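Pastry workshop, Cullden - notebook entry
07/11/2025

Subject: laminated dough, second trial with the Condix butter sheets

Purpose
To establish whether the Condix sheets may replace the butter used since August for the plain croissant and the Rivera almond slice.

Dough
Flour, milk, sugar, salt and yeast as in the standard recipe. Mixed on low speed until smooth, then rested overnight in the cold room. Two batches were prepared, one with each butter. Butter weight was 283 g per batch.

Folding
One double fold, one single fold. The Condix butter remained pliable throughout and did not crack at the corners. The standard butter required a longer rest before the second fold. Trimmings from both batches were kept for the Ustow tart bases.

Proofing and baking
Pieces were cut at 100 g, which is heavier than the shop size and should be corrected next time. The Condix pieces took about 2 hours to proof. Both trays were baked together and turned once.

Results
Layers were more even with Condix, particularly near the ends. Flavor was milder - acceptable for the almond slice, less so for the plain croissant. Some butter leaked from the standard batch.
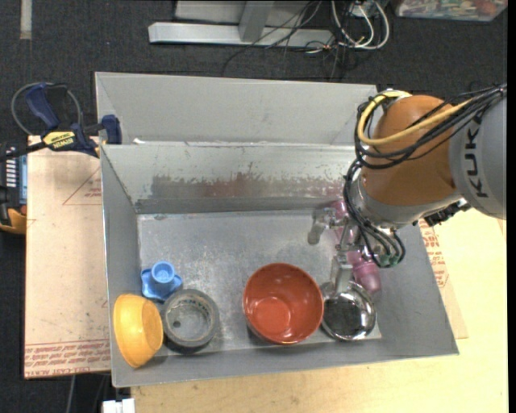
Points outstanding
Repeat at the correct weight.
Ask Condix whether an unsalted sheet with a fuller flavor is available.
Check the cold room thermometer against the one in the chocolate room.
The almond filling was not tested and remains as in the Rivera sheet, page 2.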